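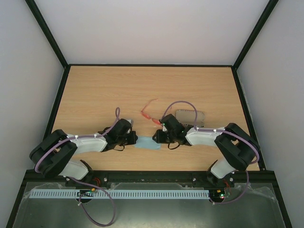
Saturday, October 12, 2024

My new glasses and the old piano book

In May I had to accept that I cannot read music any more. I mean the small notes. The big ones I can still see, but the numbers for the fingers, which are printed above the notes in my book, had become small grey insects. I play the piano since I was nine years old, with a long pause in the middle for work and children, and I took it up again when we moved to the flat in Nyberg street.

First I thought the lamp was guilty. I bought a stronger bulb, and then my husband complained that the living room looked like a dentist's. Then I bought reading glasses from the supermarket. With them I could read the notes very well if I put my nose almost in the book, and from there I could not reach the keys in a comfortable way.

My teacher, Adelino Cardoso, is a patient man and he let me suffer for three lessons. In the fourth he asked how far my eyes are from the page. I did not know. He took a tape from his drawer and measured it while I sat and tried to look natural. Then he wrote the number on a piece of paper and told me to bring it to an optician.

I did not know that such a thing exists, glasses for one distance only. The optician, Ye-ji Hyun, has made them for a cellist and for two people in the church choir. She asked me to bring the music book, so I carried it on the tram. She put it on a stand and moved the stand forwards and backwards, and I had to say stop when the notes were sharp. I said stop too early three times. When she was finished she told me that the lenses would be useless for television and also for reading in bed, and she was right about both.

They cost 146, with the frame. I chose a dark green one. It was not the cheapest, but I look at myself in the shiny front of the piano for an hour every day, so I allowed it.

Now about the book. It is a collection of easy pieces which belonged to my aunt, Oda Hedlund, and it has 200 pages and a cover held with brown tape. She wrote in it with pencil everywhere. For many years I believed that I knew these remarks, but with the new glasses I found a lot of others, very tiny, between the lines. "Slower, Oda." "Not for visitors." On page 23 she wrote only "Stellan hates this one". Stellan Viklund was her neighbour on the other side of the wall. I have learned the piece now and I must say that I understand him a little. The left hand does the same thing from the beginning to the end.

If you have the same problem with your eyes, measure before you go to the optician. Sit as you really sit when you play, not as your teacher would like you to sit. Ask somebody else to hold the tape, as you will bend forward if you do it alone. Take your own book, too, for printed music is not all the same size.

I keep the glasses in their case on top of the piano and I try not to walk around with them. Last week I went to the kitchen with them on and poured the milk beside the cup.

Next I will try the waltz on page 31. My aunt wrote "at last!" under the final bar, and the date is rubbed out.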